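Chapter 2
What Gets Called Clean

Most advice on sweeping floors comes from people who sell brooms. The Koivisto household manual, a standard text in training courses for years, gives the subject 412 words and spends most of them on the handle. It promises a spotless room if the strokes all run one way. We have our doubts, and this chapter sets out to test that promise against ordinary rooms, where hard floor meets carpet and the trash has already outgrown its bucket. 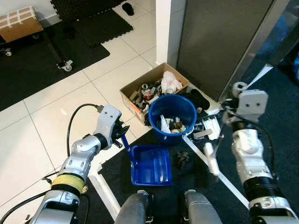 Hemi Rutherford objects that we are too hard on the manual, and that a dustpan and broom will do on carpet so long as the sweeper works in short strokes and is patient. Perhaps. Patience is hard to measure, and short strokes can push grit deeper into the pile as easily as they lift it. On tile the claim is easier to accept, though grout lines hold more than they show.

The Grostine survey asked 113 households how they knew a floor was clean. Most said they looked at it. We will come back to that answer in Section 2, after a look at what belongs in the bucket, what belongs in the box, and why the two so often end up holding the same things.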